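Popular Music and Recording
Unit 6 handout: The one-drop rhythm and how a reggae rhythm section works
Instructor: Ulla Kinnunen
Posted Apr 6, 2020

Read this before you do the listening sheet. It replaces the second half of the March lecture, which we did not finish.

1. Counting the bar

Reggae is normally written in 4/4, but musicians disagree about how fast to count it. The same song can be counted at 75 beats per minute or at 150. In this course we use the slower count. If you look up a transcription and the numbers seem doubled, that is why.

With the slower count, the guitar or piano chop falls on the "and" after each beat. With the faster count it falls on 2 and 4. Say which count you are using at the top of your answer sheet.

2. The drum pattern

In most rock and soul, the kick drum plays on beat 1. In a one-drop pattern, beat 1 of the fast count is left open and the kick lands on beat 3, usually together with a cross-stick on the snare. The hi-hat keeps time, often with a slight swing.

Two related patterns come up in the listening. In rockers, the kick is busier and often plays straight eighth notes. In steppers, the kick plays all four beats. 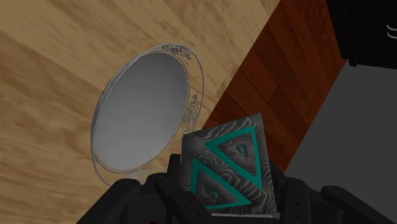 3. Bass

The bass carries much of the melody. Lines are short, repeat for most of the song, and often leave out the first beat as the drums do. Write down where the rests are as well as the notes. Students lose more points on the rests than on anything else in this unit.

4. Organ bubble

The organ plays short, muted chords between the guitar chops, with the left and right hands alternating. It is low in the mix on many records. Use headphones, or you will probably miss it.

5. The word "riddim"

A riddim is the instrumental backing, mainly the bass line and drum pattern. Several singers may record different songs over the same one. For the exam, be able to explain how this differs from a cover version, where the song itself is performed again.

Assignment

Pick one track from the list and chart 12 bars of drums and bass. Add a paragraph on where the voice enters against the bass line. The sheet is worth 100 points, and 90 of those are for the chart. Spelling of drum terms is not graded.

Bring 2 copies to section.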